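Shape sorters, stacking blocks and the rest of the toy shelf

It has been a busy month at the Kurnirstead toy library, and I have been itching to write this one up! 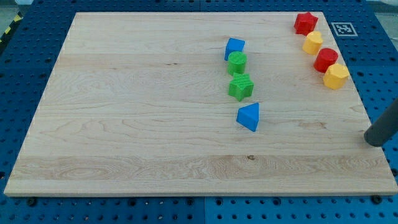
Anyone who came by in December will know that the toddler shelf has been completely redone. For years it was a jumble of whatever people had passed along to us, lovely stuff in among things with dead batteries and missing lids, and finding something for an eighteen-month-old meant getting down on the floor and digging. Now the plain, open-ended toys have a shelf of their own at a height where a small child can reach in and choose. I can't tell you how happy this makes me.

I've been a fan of simple shapes since my own two were little. We had one of those sorting boxes with holes in the lid, and my daughter ignored the holes for months. She lined the pieces up along the windowsill, put them in shoes, fed them to the dog's bowl and carried the same triangle to the grocery store every morning. I used to show her, very patiently, where the triangle went. She would look at me, take it back out and put it in her pocket. Then one afternoon she sat down and did the whole box without any help, start to finish, and went straight back to the windowsill.

That box taught me more about watching a child play than anything I'd read up to then. The holes are one game. There are so many others, and kids find them if we leave the thing lying around long enough.

So what can you do with a handful of blocks? Here are the ones that have gone over best at our morning sessions.

Hide one. Put a few shapes out, let your child have a good look, then cover them with a dish towel and take one away. Start with two shapes for the youngest ones, and make them very different. By the time they're in preschool they'll want to be the one who hides things, and they will cheat, and you should let them.

Feel for it. Drop the shapes in a pillowcase and have your child reach in and guess what they've got. The words come pouring out with this one: pointy, flat, bumpy, round on the end but not round all over. One little boy told us his was "a wheel that's standing up," and I still think that's the best description of a cylinder I've ever heard.

Print with them. Pour a little washable paint on a plate, dip and stamp. A cylinder makes a circle on its end and a long smear when it rolls, and children are amazed by this every time (so am I). Please don't use the library's blocks for it, though! A potato cut in half works beautifully, and so do the lids from your recycling.

Roll or slide? Prop a baking tray on a couple of books and let things go from the top. Ask which ones will roll before you let go, then don't say anything if the guess is wrong. They'll see it for themselves and want to try again, usually with a spoon, a sock and somebody's sandwich.

Build for somebody. Ask for a house for the bear or a bed for the mouse. Giving the building a customer keeps it going much longer than asking for a tower does, and you get a story thrown in.

You'll notice I haven't said much about naming colors and shapes. It comes up in the middle of all this without much effort from us. "Can you pass me the blue one" is plenty. When I quiz children they go quiet, and when I ask them for help they chatter away, so I ask for help.

A word on age, as I get asked this nearly every session. If your child is under 3, they will put everything in their mouth, and that's fine and normal, but it does mean the pieces need to be big. Anything that fits inside a toilet paper tube is too small. Everything on the new shelf has been checked this way, and the sets with small parts are now up on the high shelf with a red sticker on the bag. Please check the bag when you get home too, particularly if there are older brothers and sisters in the house who like to add things.

Now for the shelf itself! The bins came from Jotberg, who let us have them at cost when we explained what they were for, and Orlandini donated the paint, a warm yellow that has cheered up that corner no end. Damilola Nwankwo spent most of a weekend sanding the edges and cutting down the old bookcase to size, and she also made the cloth bags, each with a drawstring and a tag listing what's inside. The tags are my favorite part. When something comes back short we can see it right away, and we can call you while it's still under the couch.

We now have 300 toys in the catalog, counting puzzles and dress-up, and you can borrow up to 5 at a time. Loans run for three weeks and you can renew once if there isn't a waiting list. The marble runs nearly always have a waiting list, I'm afraid. The plain block sets hardly ever do, which is a shame and also good news for you.

The Cloltell branch is going to try the same layout this spring, on a smaller scale, and would be very glad of wooden or plastic blocks in good shape. Odd pieces are welcome, they don't have to be full sets. Mixed blocks that don't match make wonderful bags. Leave them in the crate inside the front door, washed please, and with your name on a slip of paper if you'd like the container back.

Morning sessions start at 9:30 as before. Coffee is on from a bit earlier, and there's a kettle for tea. Come with a stroller, come in your slippers, come even if your child spends the whole time playing with the door stopper. We'd love to see you!

You are receiving this newsletter because you signed up at the front desk or on our website. Unsubscribe or change your email preferences at any time.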